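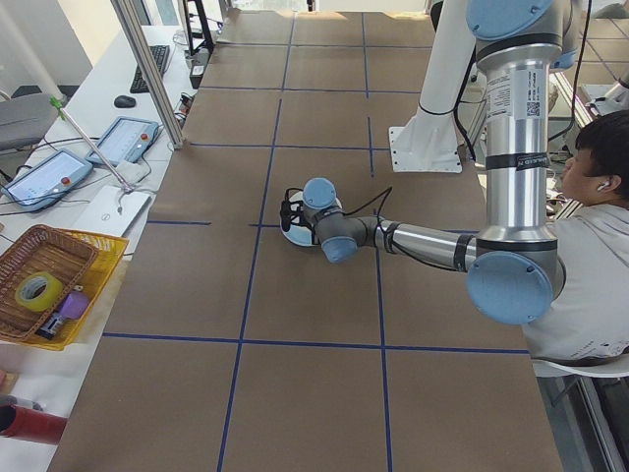
The quiet joy of a taped-up table

Brown paper used to be what you wrapped parcels in when you had given up on them. Now it goes on the table, with dark blue tape laid over it in a grid, and people who once left their keys in the fridge talk warmly about rectangles.

I blame Elba Pereyra, who runs sorting evenings above the old Wolano shop and believes any household can be saved by a long table and a roll of tape. Her rule is simple. Each rectangle takes one kind of thing, and nothing may sit on a line. "A thing on a line is a thing you haven't decided about," she told me, looking at my scissors.

The paper matters more than you'd think. Elba has tried lining paper (too slippery) and an old bedsheet, of which she will only say that it was July and the windows were open. Brown paper stays put, takes pencil and hides tea. The tape should be dark enough to see from the far end and cheap enough to pull up when you have misjudged the batteries. I have misjudged the batteries twice.

Kirsty Henare, a convert from Tovar, emptied her kitchen drawer on to a grid last winter and found 23 takeaway menus, 36 pens and a key to a house she sold. The menus filled their rectangle and were granted a second. The pens were tested, mourned and mostly put back in the drawer.

I came home with half a roll of tape and laid it out on the dining table. We have been eating on our laps ever since, and the string has a lovely spot by the window.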